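Grip Drift, and Why I Don't Trust the Green Tick

Thursday, June 28, 2018

I've been grumbling about the hand-held grippers at Relilholm since May, so I may as well write it down. The fault is simple. The software thinks the fingers are closed when they aren't. The Hegarty logger gives the run a green tick and it goes into the pile with all the good ones.

I went back through one batch of 702 runs. In 229 of them the recorded finger gap didn't match the video. The supplier's answer was to recalibrate every morning, which we were already doing — it's in the log, if anyone over there cares to read it.

My own guess is the pads. They're rubber, they give a bit under a hard squeeze, and the zero point wanders off over the day. Wallby's fix is a software update. I'll believe in that when I see a full day's data come through clean.

Until then I check by eye, small packets first, as thin things show the error soonest.
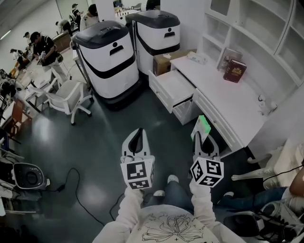
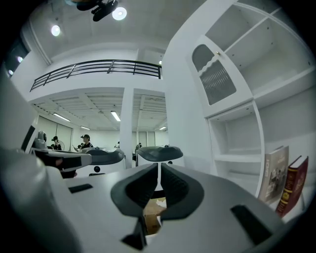

What I'd do before buying more

Ask for the raw gap readings, and don't settle for the summary page. The Molbridge order is for another 33 units and I've asked for it to be held. So far the reply has been a brochure with a nicer colour scheme. I've sent the list of bad runs again, this time with the timestamps.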